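Local Reporting, Unit 2: Writing up a road collision
Tutor: Godfrey Mwakalinga
August 2026

Most collision stories start with a police release. Read it twice before you write anything.

1. The first paragraph
Say what happened, where, and how badly people were hurt. Keep it under 30 words. Use "collision" or "crash", never "accident", which suggests no one was at fault.

2. Injuries
Use the wording the police or hospital give you. "Serious" and "critical" are different conditions. Do not swap them.

3. Names
Do not name a casualty until police confirm that the family has been told. In the Omon Lane exercise, the pillion passenger is "a 19-year-old woman" and nothing more.

4. Arrests
Once someone is arrested, the case is active. Leave out any suggestion of blame, including from witnesses. 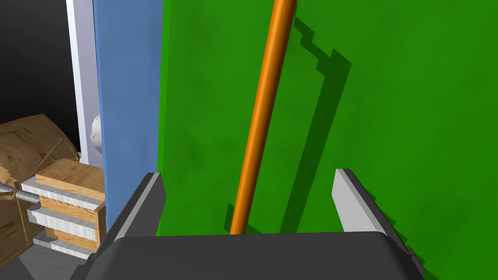
5. The appeal
End with the phone number and incident number. Check both against the release, digit by digit.

Exercise
Rewrite the Yeoh Road release in 68 words. Bring a printed copy to the seminar with Kai Petersen.

Contact: Jakora Journalism Office | © Jakora College | Back to top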